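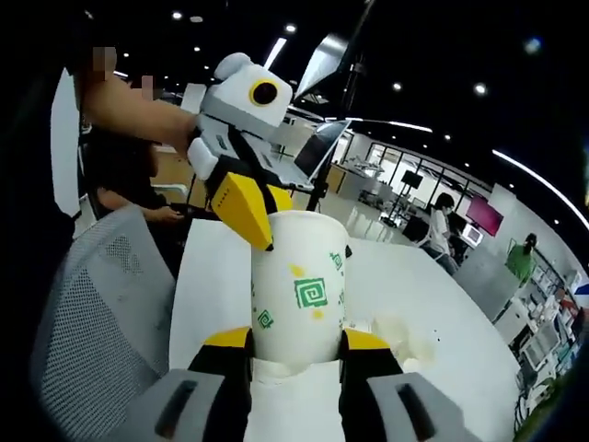
## Open day at Nuston, Prumport

I nearly skipped this one – Monday, October 13, 2025 was gray and the bus out to Prumport takes forever – but I'm so glad I went! Dalia Rebane met us at the door with name stickers and sent us straight upstairs to the big white tables, where people were already sitting down and settling in.

My favorite thing was the paper cups. White, with green square spirals and little yellow splotches all over them, and I wanted to take a whole stack home (I didn't ask, I was too shy). The mesh office chairs got a lot of love too, mostly from those of us over fifty.

Santeri Koivisto walked our group of 21 through the building and talked the whole way, very fast, about the move in April and how the old place had 2 sockets per room. More than 600 people had signed up for the day, he said, and the stairs felt like it.

Lunch was soup at Lino across the road. Go early, the bread runs out. Bus 554 gets you back to the station.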